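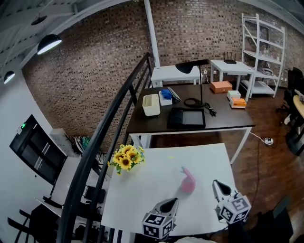 **Progress report to the Dimitrov Fund**
Grant: Home Energy Advice in Onatstead
Submitted by: Grażyna Kaczmarczyk, Program Manager
Date: Tue 8 January

## 1. Purpose of this report

This report covers the second half of the grant year, beginning in July. It describes the work carried out with households in Onatstead and Clorkow, the current state of spending, and two matters on which we ask for the Fund's guidance.

## 2. Work completed

The advice line received 2,868 calls in the reporting period. Of these, 2,092 were resolved during the first conversation. The remainder were passed to a home adviser or referred to the county assistance office. The most common subject was estimated billing, followed by requests for help in reading a new meter. Calls about heating repairs rose sharply once the colder weather began, and we moved one adviser from outreach to the phones for that period.

Home visits began later than planned. The agreement with the Clorkow housing office was signed after the date given in our proposal, and visits in that town could not be scheduled until it was in place. We have now completed 100 visits across both towns. Each household received a written summary of the adviser's findings, a draft-proofing kit, and a follow-up call.

Advisers report that draft-proofing around exterior doors remains the measure residents are most willing to take on themselves. Interest in attic insulation is lower, mainly among tenants, who need the written consent of the property owner. We have prepared a standard consent letter in plain language and will issue it with all visit summaries from now on.

## 3. Training and staffing

Živko Papadopoulos joined as Lead Adviser in the first month of the period and has taken over the training program. Fifteen advisers have completed the full course, including the module on gas safety. Two more have finished the classroom sessions and are waiting for supervised visits.

The course was revised after the first group found the section on rate plans too long and too general. It now uses anonymized bills from past cases, and advisers work through each bill in pairs. Feedback forms from the second group were more favorable on this point, although several asked for more time on electric water heaters.

The part-time scheduling position is still vacant. It was advertised twice, and the second round produced one suitable applicant, who withdrew. Scheduling is being handled by the phone team in the meantime, and this has slowed the return of some non-urgent calls.

## 4. Case records

All open cases were moved to the Prornar case system during the period. The transfer took longer than expected, as older records held addresses in several formats and had to be corrected by hand. Closed cases from before the grant year remain in the old system and can be read but not edited.

## 5. Spending

Spending on salaries is below budget on account of the vacancy noted above. Travel is slightly over budget, as visits in Clorkow were grouped less closely than we had assumed. Materials and printing are on budget.

## 6. Matters for the Fund

We request approval to move unspent salary funds into the travel line for the remainder of the grant year. No change to the total award is requested.

We also ask whether the Fund would accept visits to mobile homes under the present terms. The proposal refers only to houses and apartments, and we have declined such requests so far.

## 7. Next period

Visits in Clorkow will continue at the present pace. The revised consent letter will be reviewed after its first full month of use, and the scheduling position will be advertised again with longer hours. A full statement of accounts will be sent with the final report.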